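Bathroom fan and range hood both backdraft when run together, third floor condo
Home & Building Help > Ventilation and Air Quality
Tags: range hood, makeup air, condo, backdraft damper

trindix_owner
Posted Tuesday, 9:40 pm

I have a two-bedroom condo on the third floor of a concrete building. The kitchen has a ducted range hood rated at 800 cfm on high. The bathroom has a small exhaust fan with its own duct to the outside wall. There is no gas in the unit. The range is electric and so is the water heater. The windows were replaced by the association two years ago and they seal very well.

When the hood is on high and all windows are closed, the following happens:

The front door is hard to pull open from inside the hallway closet end and whistles at the bottom. Cold air comes down through the bathroom fan grille, and I can feel it with my hand from a step stool. The bathroom fan, if it is running, changes pitch and seems to move nothing. A square of toilet paper held to the grille falls off. Cooking smells from another unit come in through the gap under the kitchen sink where the pipes go into the wall.

With the hood on low none of this is noticeable except a faint whistle at the door. If I open the bedroom window by a hand's width, everything goes back to normal, including the bathroom fan.

I had a technician from Brolow look at it. He said the bathroom fan was "weak" and quoted me for a bigger one. I am not convinced, as the fan works fine when the hood is off. The bylaws do not let me put a new hole in the outside wall without approval, which takes months.

What I would like to know is whether the bathroom fan is part of the problem at all, and what can be done about the air supply without cutting the exterior wall. Swapping the hood for a smaller one is possible but I would prefer to leave it as the last step.

3 replies

Halyna Derkach
Posted Tuesday, 11:15 pm
Marked as helpful by the original poster

The bathroom fan is not the cause. A larger one will make the pressure worse whenever both are running. I would decline that quote.

A hood moving 800 cfm has to get 800 cfm from somewhere. In an older leaky house it comes through the walls and around the windows and no one notices. In a concrete unit with new windows there are very few paths left, so the hood pulls the unit to a negative pressure and air comes in wherever it can. In your case that is the door, the bathroom duct and the pipe openings. The hood is almost certainly not moving its rated flow when this happens. The rating is measured under test conditions with a short duct and free supply air. With a long run and a closed unit the real number can be a good deal lower, and the motor noise stays the same.

A typical bathroom fan is built to work against a small amount of static pressure from its own duct. Your hood is adding to that, and at some point the fan stalls. The blade turns and the air goes the wrong way. The change of pitch you hear fits that.

Do these in order, and test after each one before you go on to the next.

First, check the backdraft damper on the bathroom fan. Take the grille down, then unplug the fan motor assembly and lift it out if it is the type that does so. The damper is a thin flap at the collar where the duct attaches. It should swing freely and fall closed under its own weight. Very often the foil tape or a screw holding the duct has caught it, and it sits partly open for years. Turn the power off at the breaker before you put your hand in there. A stuck damper will not explain the pressure but it will explain why the cold air comes in so easily at that point.

Second, check the hood damper and the wall cap. Grease builds up on the flap and lint and dust stick to the grease. If the flap only opens halfway you are running on high to get what you should be getting on medium. Wash the filters while you are at it. Mesh filters can go in hot water with dish soap and a little baking soda. Let them dry before they go back.

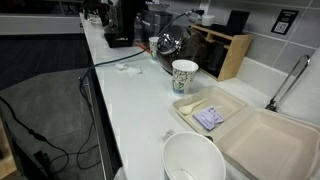
Third, seal the pipe openings under the sink. Use fire-rated sealant where the pipes pass through a wall shared with another unit or with a shaft, and ask the building manager which product they accept. This is a separate matter from the pressure, and it should be done in any case. Air from a neighboring unit or a shaft is the worst supply air you can have. Note that once it is sealed the negative pressure will go up slightly, as you have closed one of the paths. That is expected.

Fourth, give the hood a planned supply path. Without a new hole you have these choices:

A window, opened by a set amount. It is the simplest thing and it works. You have already measured it with your hand's width test. Use a window in the next room over and not one right beside the range. A cross draft at the cooktop pushes the smoke out from under the hood.

A window insert with a damper. It is a panel that fits in the track of a sliding window, with a vent that opens under suction. Many associations treat it the same as a portable air conditioner panel, so ask before buying. They lose some heat in winter.

An existing duct that is no longer used. Some units have an old dryer vent or a capped fresh air intake. Look behind the laundry closet and above the entry ceiling. If you find one, it may be possible to turn it into a supply with a motorized damper wired to the hood switch. Get written approval for that, and keep it well away from any exhaust outlet, with 3 feet as a starting point. Your local code may ask for more.

Fifth, look at how much flow you need. Many codes require makeup air above a certain hood size, and it is worth asking whether the unit was ever inspected with that hood in place. For an electric range against a wall, a well-shaped hood at a moderate speed catches most of what comes off the back burners. Cook on the back burners when you can, start the hood a few minutes before the pan goes on, and leave it running on low afterward. If you rarely use high, the problem may be small enough to live with using the window.

To measure any of this you need a manometer that reads down to a few pascals. Run a thin tube under the front door, close everything and write down the reading with each combination of fans. Some tool libraries lend them. The hallway in a condo building is often pressurized on purpose, so the reading at the door includes that as well. Take a reading with all fans off and subtract it from the others.

You have no combustion appliances, and that removes the dangerous version of this problem. Anyone reading this with a gas water heater, a fireplace or a wood stove in the same space should stop using the hood on high until it has been tested. The same suction can pull flue gas into the room.

gumham_dave
Posted Wednesday, 7:05 am

Just crack the window. I have lived in two places like this and that is all anyone does. Mine is open all year when I cook, even in November.

Also check if your hood is really ducted. Mine had a duct behind it and the installer never connected it. It blew into the cabinet for 2 years.

ductwork_19
Posted Wednesday, 12:30 pm

Agree with most of what Halyna wrote. Some points to add.

The makeup air threshold in many places is 400 cfm, but some codes only apply it where there is a fuel-burning appliance in the dwelling. Check the version adopted in your city and not the one on the internet.

Ask the manager if the bathroom duct really goes to the outside wall by itself. In a lot of concrete buildings it joins a common riser with a roof fan. If that is the case, pulling air backward through it means you are getting the air from other bathrooms. A spring-loaded damper in the duct helps. Navaratnam makes one in the usual 4 inch size, and there are others. The spring adds resistance, so confirm the fan can still open it. Do not put it in a riser branch without asking, as the balancing may depend on that branch.

On the hood, some models let you lock out the top speed in the settings or with a jumper on the board. It costs nothing and you can undo it. Look in the installation manual, which is not the same booklet as the user manual.

A recirculating kit is another way to go, but charcoal filters do little for moisture and the grease still ends up on your cabinets over time. I would not go that way if you have a working duct.

trindix_owner
Comment posted Wednesday, 8:50 pm

Thanks. The bathroom damper was held open by a screw, as described. I moved the screw and the cold air is much less, though the door still whistles on high. The hood is connected - I checked from the top of the cabinet. I have asked the manager about the riser and about a window panel and am waiting to hear back. I have turned down the fan quote.

Halyna Derkach
Comment posted Wednesday, 9:20 pm

Good. Seal that old screw hole with foil tape, not cloth duct tape. The whistle will remain until there is a supply path.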